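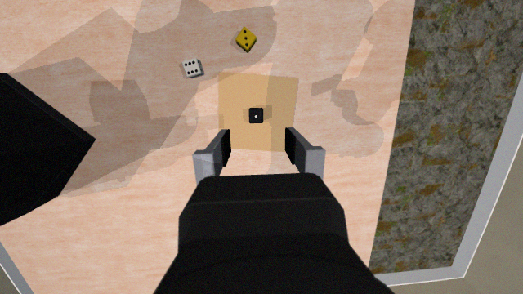 Teleop demos: start with the gripper near the die or far away?

Posted by plelterfan, October 7, 2018

I'm recording demonstrations in the Motevus simulator with a handheld controller. The task is putting the black die on the tan pad, with a yellow die and a white die left on the table as distractors. I have 100 demos so far. The trained policy reaches the pad fine but closes its fingers too early. Should I record more, or change how I drive?

Jérémie Moulin

Change how you drive first. Play back a few recordings and watch the fingers. Most people start squeezing the trigger while the wrist is still moving, and the policy copies that. Stop the arm, then close. Also cut the dead time at the start of each file – long pauses teach it to sit still.

Vary the start pose too. Mine all began in the same spot until July and the policy failed anywhere else. Move the distractors between runs as well.

drallwood_6

just record more. I did 1,450 and it works

Kanaujia

More helps only if they are clean. I threw out every demo where I had to grasp twice and retrained on what was left, and the early closing went away. Check your controller lag before you record again. If the gripper trails your hand, you will close at the wrong moment without noticing.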